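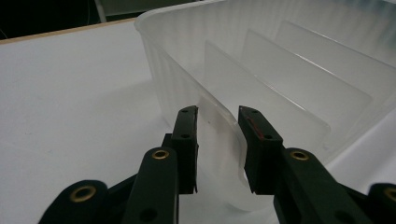

How often should you descale the Ramico kettle?
Every 4 months if your tap water is soft, and every month if you see white flakes floating in your cup.

My water out in Ollulwood is terribly hard, so I've gotten pretty good at this part of the guide (lucky me!). Set aside an evening when you won't be wanting tea.

1. Unplug the kettle and let it cool all the way down. I mean it, the base plate holds heat for ages.
2. Fill it halfway with cold water, then add 3 spoonfuls of citric acid.
3. Plug it back in, bring it to a boil, and switch it off. 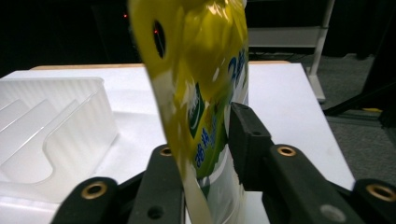
4. Leave it alone for 2 hours. I usually forget and come back after dinner, and it's been fine every time.
5. Pour everything down the sink and wipe the inside with a soft cloth. No steel wool, please!
6. Boil a full kettle of plain water, dump it, and do that once more.

Note: If the spout filter still looks chalky, pull it straight up and soak it in a cup of the same mix. Impi Pitkänen wrote in to say an old toothbrush gets the corners, and she's right, I use one now.

Caution: Never dip the base in water, and don't mix citric acid with bleach or any other cleaner. Keep kids away from the kettle while it's soaking, and tape a note to the lid if you share a kitchen.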